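Edge-glued maple board on a perforated top: flatten again or leave it?

Forum: Workholding and Bench Tops
Started October 30, 2026

upetersons
I have a glued-up maple panel, 525 mm on the long side, that sits flat on a perforated bench top. It serves as a surface for small printed parts. It was planed and sanded to 800 grit, then left unfinished. After the summer I measured 0.4 mm of cup across the width with a straightedge and feeler gauges. Would you plane it again or seal it first?

Flirnlow_H
Seal first. Bare maple moves with humidity, and if you plane now you will be planing again in April. Equal coats on both faces, edges included.

v.hodoroaga
Disagree on the order. Flatten, then seal the same day. Sealing a cupped board locks nothing in; it slows the moisture exchange and you keep the cup. Also, 800 grit on a bare work surface is too fine. Prints slide on it. I stop at 220.

upetersons
Sliding has not been a problem with the blocks. They have flat bases and visible layer lines. Current setup:
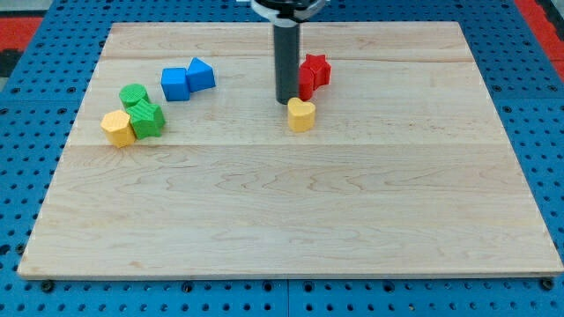 Maple board on the blue pegboard top, printed shapes toward the back.

Flirnlow_H
Is the board fastened from below? I can see small dark fasteners or bolt heads along the bottom edge of the pegboard, but nothing through the wood.

upetersons
Not fastened. It rests on the top under its own weight.

shewit_m
Then check the top before touching the board. Those blue panels have seams between them. If one panel sits proud, the board will rock and you will blame the maple. Mine had a 0.3 mm step at one joint, cured with a shim.

v.hodoroaga
Rocking and cupping are different faults. He used a straightedge across the width.

shewit_m
With the board on the bench or off it? He does not say.

upetersons
On the bench. I will repeat it on the granite plate and post the numbers.

Flirnlow_H
Take the reading on both faces. Leave the board on edge overnight first so both sides get air.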